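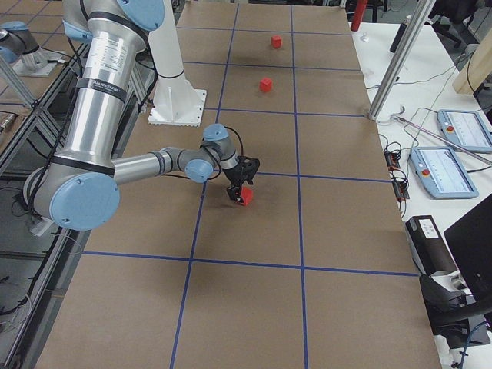
机械臂夹着一个红色小方块,台面上用蓝色胶带分出格子

Redero 冬季更新:新的地图、存档的注意事项和中文文本

各位读者好。上一期通讯里,我答应大家写一写 Redero 的冬季更新。更新已经可以下载,我和 Abhishek Rana 用同一个存档玩了两个晚上,又各自开了新的存档。下面是我们的记录。有些地方我们的看法不一样,我会写明是谁的意见。

先给没有玩过的读者简单介绍一下。Redero 是 Levutex 制作的合作冒险游戏,可以一个人玩,也可以联机。玩家的身份是邮递员,在一个叫 Oei 的群岛上送信、修路、找失踪的船。游戏里没有枪,敌人也很少,主要的困难是天气、体力和路线。陪着玩家的是一只叫 Fella 的狗,它会找路,也会在玩家走错的时候坐下来不动。很多人喜欢这个游戏是为了这只狗,我也是其中之一。

一、新的地图

这次更新增加了群岛的北部。原来的地图到灯塔为止,灯塔后面是一片不能进去的海雾。现在玩家完成灯塔管理员的第三个委托以后,雾会散开,码头上会多出一条渡船。请注意,是第三个委托,不是主线的第三章。我们编辑部收到好几封信,都说“我已经到第三章了,可是没有渡船”。请先回灯塔,上二楼,跟管理员说话两次。第一次她只会抱怨煤油不够。

北部有三个大岛和一些很小的礁石。第一个大岛比较容易,路是旧的石板路,适合练习新的雪橇。第二个大岛几乎没有路,玩家要自己放木桩,木桩会留在地图上,联机的朋友也看得见。第三个大岛要在退潮时走过去,潮水的时间写在码头的木牌上,游戏里每天都不一样。我第一次没有看木牌,带着一包不能弄湿的信,在海中间的石头上等了很久。Fella 一直看着我。

更新以后,全部可以送信的地点里有 27 个在北部。Abhishek 已经走完了全部地点,他说最值得去的是玻璃匠的家,因为那里有一封寄给玩家自己的信。我还没有走到,请不要来信告诉我信的内容。

二、雪橇和体力

雪橇是这次最大的变化。以前背包满了只能来回走,现在可以把重的包裹放在雪橇上,自己拉,或者让 Fella 帮忙。让 Fella 拉的时候,速度快一点,但是它会累,累了以后找路的能力变弱。它的体力没有数字,要看它的耳朵:耳朵平了,就应该休息。

下坡时雪橇会自己加速。按住后退键可以刹车,手柄玩家要按左边的扳机。教程里没有讲清楚这一点,我觉得是一个缺点。我在第一个岛上丢了一整车的陶罐,赔偿金额是 1,170 枚贝币,差不多等于我整个秋天存下来的钱。陶罐的主人后来还是请我喝茶,但是对话里每一句都提到陶罐。

Abhishek 认为雪橇使游戏变得太简单了,因为背包的重量本来是 Redero 最有意思的部分。以前他每次出门都要想十分钟,带灯油还是带干粮,现在全部放在雪橇上就可以。我的意见相反。我每次只有一个小时左右的时间玩游戏,以前走一趟就结束了,现在可以走完一条线,再回到邮局听一听别人说什么。如果您和 Abhishek 想的一样,可以在设定里选择“老邮局规则”,这样雪橇只会在第二个大岛出现。

三、联机

联机的人数没有变,还是四个人。不过邮局大厅现在是公共的,同一个大厅里最多 12 个玩家可以见面、交换包裹,然后分成小组出发。交换包裹时请看清楚收件人的岛名。南部和北部有两个名字很像的村子,只差一个字,我们组里的 Nusrat Begum 走了整个下午,到了门口才知道是另一个村子。

掉线的问题比以前少。如果主机玩家掉线,包裹会回到最后一个邮箱,不会消失。但是木桩有时会消失,我们遇到过两次,两次都在第二个大岛的西边。我已经把情况写给了制作组,还没有收到回答。

四、旧的存档

请在更新以前备份存档,这是本文最重要的一句话。

旧存档可以继续用,但是有两种情况会有问题。第一种:您的存档停在海上,也就是正在坐船的时候。更新以后读取这个存档,人会站在水里,Fella 在船上,不能会合。请先用旧版本靠岸,睡一觉,然后再更新。第二种:您安装过玩家自己做的地图。北部的坐标和有些自制地图重叠,会出现两座山在同一个地方,人物可能卡在中间。请先关掉自制地图,进入游戏一次,保存,再一个一个打开。

备份的方法很简单。在标题画面选择“邮局柜台”,再选择“寄存”,给存档写一个名字就可以。电脑版也可以直接复制存档文件夹。主机版的云存档会自动覆盖,所以请在更新以前关掉自动同步。
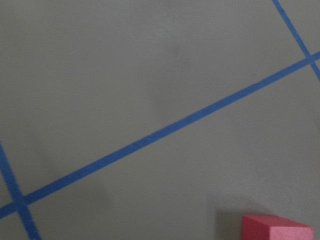
灰色表面上的蓝色胶带

五、中文文本

很多读者关心中文,所以这一段我写得长一些。我自己的母语不是中文,我学中文有一部分是靠游戏,因此这一段请 Shahnaz Mollah 帮助我看过。她负责我们小组的词汇表,对旧版本的中文有很多意见。

旧版本的中文有一个大问题:同一个东西有几个名字。比如邮局里的大柜子,有时叫“分信柜”,有时叫“信格”,有时叫“架子”。委托说“请把信放在架子上”,玩家就去找架子,可是找不到。现在统一叫“分信柜”。天气的词也统一了,“小雪”“飘雪”“零星雪”以前是三种翻译,其实是同一种天气,现在都是“小雪”。

更新说明里写,这次一共修改了 2,228 行中文。我们当然没有全部检查,但是玩的时候能感觉到不同。南部老人说话比以前自然,句子短了,有些地方还用了方言的语气。Shahnaz 觉得渔夫的对话翻译得最好,她特别喜欢他骂天气的那几句。她觉得最不好的是信件的结尾。英文原文里每个人结束一封信的方式都不一样,有的人很客气,有的人很冷淡,中文版里差不多都是“祝好”。对一个讲信的游戏来说,这有一点可惜。

字体也换了。新的字体比较大,在电视上看得清楚,但是在掌机上,长的句子会超出对话框。临时的办法是在设定里把文字大小从“标准”改成“小”。

还有一件小事。Fella 的中文名字在旧版本里有时写“菲拉”,有时不翻译。新版本全部用 Fella。论坛上有人不高兴,要求把“菲拉”还给他们。我理解他们的心情。好在玩家可以自己改名字,在狗窝前面按互动键就能看到这个选项。我的 Fella 现在叫“馒头”。

六、几个有用的小办法

这些办法来自读者来信和我们自己的记录。

北部的邮箱冬天会冻住,投信以前用灯靠近一下,不需要浪费热水。

渡船晚上也开,只是船员睡着了,请敲钟。

如果包裹上有红色的线,说明怕冷,要放在背包里,不要放在雪橇上。

第一个大岛的面包店,天亮以前进去,可以用半价买昨天的面包。面包对人和 Fella 都有效。

木桩可以收回,但是每收回一次会变短一点,短的木桩在深雪里看不见。

在第三个大岛迷路的话,跟着海鸟走不一定对。Nusrat 试过三次,有一次走到了悬崖。

七、要不要现在玩

如果您已经有 Redero,更新是免费的,备份以后就可以安装。如果您还没有,我的建议是先玩南部,不要急着去看雪。南部的故事慢,前两个小时几乎只有走路和认识邻居,但是北部的很多事情要认识这些邻居才会觉得有意思。比如灯塔管理员的姐姐住在第二个大岛,她们二十年没有通信。如果您在南部没有听过管理员那边的说法,见到姐姐时就只是送一封普通的信。

缺点也要说。读取时间变长了,从南部坐船到北部要看比较久的画面,而且不能跳过。北部的音乐不多,有人喜欢安静,我走了一会儿就想听一点声音。最后一个委托的提示太少,我和 Abhishek 都去看了论坛的攻略,他坚持说自己只看了标题。

八、下一次一起玩

小组的联机活动在 December 继续,还是晚上八点开始,集合地点是游戏里的南港邮局大厅。请来参加的人先打开渡船,不然不能跟大家一起去北部。还没有打开也没有关系,Erlinda Dela Peña 会带一个南部的小组,走旧的海岸线,速度慢,会停下来钓鱼。想参加南部小组的人请直接给她留言,写上您的玩家名字和您用的机器,因为电脑版和主机版目前不能进同一个大厅。

带一包灯油,上次有四个人没有带。

下一期我打算写自制地图,哪些已经适合新版本,哪些还要等。如果您做过地图,或者正在修改,请回复这封通讯,附上地图的名字和一两句说明,截图不要超过三张。

Tuva Hellström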